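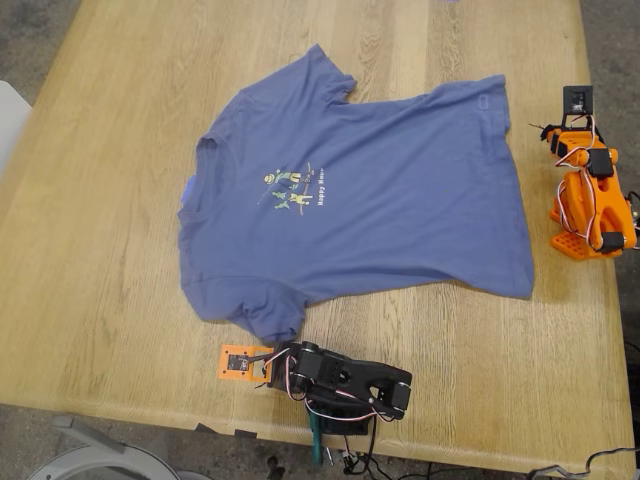

Anca Manole told us in May that she stayed in the polling station until two in the morning, and that in all those hours not one person from outside had come to look at how the ballots were counted. Her message was short, but after it we decided to open the call you are reading now.

Call for participants: local election observers, Vasonness district

Pinuden is a small association that follows local elections and the money spent in them. We are looking for 14 people who will observe the coming council election in Vasonness and in the villages of Fang and Troleo. You do not need a law degree. You need patience, clear handwriting and the ability to stay polite when other people are not.

What you will do

Before the vote, you will read the spending statements of the candidates and compare them with the posters, leaflets and paid meetings in your area. On voting day you will be present in one polling station from opening until the result sheet is signed. After this you will fill in our form, which has 2 pages, and send it to us on the same night.

Observers do not give advice to voters, do not touch ballots and do not argue with the station chair. If you see something wrong, you write down the hour and what you saw, and you call our legal desk. The desk decides if a complaint will be filed with the district court.

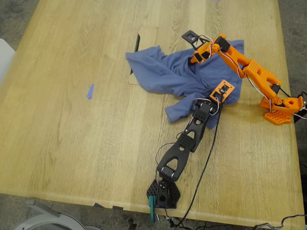

Is it allowed to apply if I was a party member before, one reader wrote to us after the first notice. Yes, if you left the party before the start of this year and you have not been a candidate since then. Please say it openly in your letter. Present members of any party, and close relatives of candidates, cannot be accepted this time.

What we expect

You are 18 or older and you can read official papers in the language of the district. You can come to both training evenings, where we go through the election rules and practice with old result sheets. In the last local election we received 264 forms, and a good part of them could not be used, mostly for the reason that the hour was missing. So we are a little strict about this.

What we offer

Training, a printed handbook, travel costs against receipts and a meal on voting day. The work itself is not paid. Every observer receives a letter of confirmation, and students may use it for their practice hours if their school agrees.

How to apply

Send a letter of one page, not more, to the Pinuden office in Vasonness. Tell us where you live, which of the three places you prefer and why you would like to observe. A CV is welcome but not necessary. Letters must reach us by 6/22/18. We answer everybody — also those we cannot take.

If you write by post, please put reference 976 on the envelope.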